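Rinport Open Day

The Rinport Open Day is a public event held by the Rinport robotics workshop in the town of Ernness. It shows household handling work by machines and by people using hand-held tools, with most of the programme given over to cloth: picking it up, spreading it, folding it and putting it away. The best-known edition took place in March 2023, when the workshop opened all of its practice rooms to visitors for the first time.

Background

Rinport was set up by the engineer Araceli Aguirre in a former seed warehouse on the edge of Ernness. Its early work was on sorting parcels, and the first open days were small affairs for the families of staff and for people living on the same street. They consisted of a talk, a tour of the ground floor and a short run of the sorting line.

The move to household work came after the parcel contract ended. Aguirre argued that cloth was the harder problem and the more useful one, as most homes produce a steady supply of it and a sheet never lies the same way twice. The upper floor was divided into practice rooms and the open day was changed to match. The talk was kept, but cut to half an hour.

Programme

Visitors to the 2023 event were taken round in groups, each led by a member of staff. The route began in the old loading bay, where a two-armed machine named Sisay folded hand towels at a table. Sisay worked slowly and stopped whenever a towel slipped, at which point the operator laid out a fresh one and started the cycle again. Questions were taken while it ran.

The second stop was the tool bench. Staff passed round several hand-held grippers, among them a two-fingered type with soft, curved fingers that give way a little when they close on an object. A person holds the tool and does a chore with it, and a camera mounted on the tool records what the fingers meet. Recordings of this kind are used to teach robot arms the same movements. The workshop's display board stated that 1,673 of them had been made for bed-making alone.

The tour then went upstairs to the practice rooms, one for kitchen tasks, one for clothes and one for beds. Groups stood at the doorway of each room while a member of staff carried out a task and explained the steps. Children were allowed to try a gripper on a pile of flannels in the corridor, and this part of the day overran in every group.

Attendance and reception

The workshop had planned for 400 visitors and received nearly 2,000 over the course of the event. Groups were enlarged in the afternoon and the kitchen room was dropped from the later tours to save time. A queue formed along the side of the building, and tea was served to those waiting from the canteen window.

The Foswood Courier gave the day a full page. Its report praised the tool bench and the staff, but found the towel folding hard to follow from the back of the loading bay. Several visitors wrote to the paper afterwards, most of them to ask when such a machine would be on sale. Aguirre replied in the letters column that Rinport had no product to sell and did not expect to have one soon.

From the following year the towel table was raised on a low platform — a change first suggested in one of the letters.

The bed room

The bed room drew the longest stops. The demonstration there used a coloured sheet on top of a pale one, so that people at the doorway could tell the two layers apart. The demonstrator pinched the upper sheet with the gripper, lifted it and drew it across the mattress, then let go and took a new hold nearer the corner. Corners were treated as a separate step and often needed a second attempt.

A blue sheet pinched between the fingers of a hand-held gripper, over a bed covered in cream cloth: 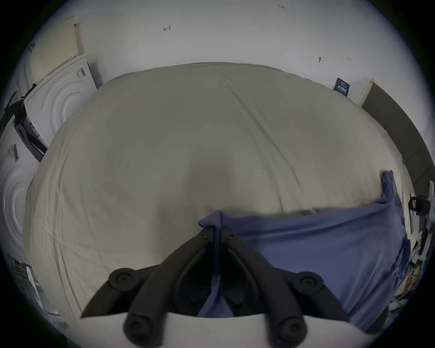

Later events

The open day has been held each spring since. Entry is still free, but places on the tour must now be booked, and each group is limited to 31 people. A practice room for hanging washing was added to the route at the second booked event, and Sisay has been moved upstairs to share it. The loading bay is used for the opening talk and for a display of older grippers, including those from the parcel line.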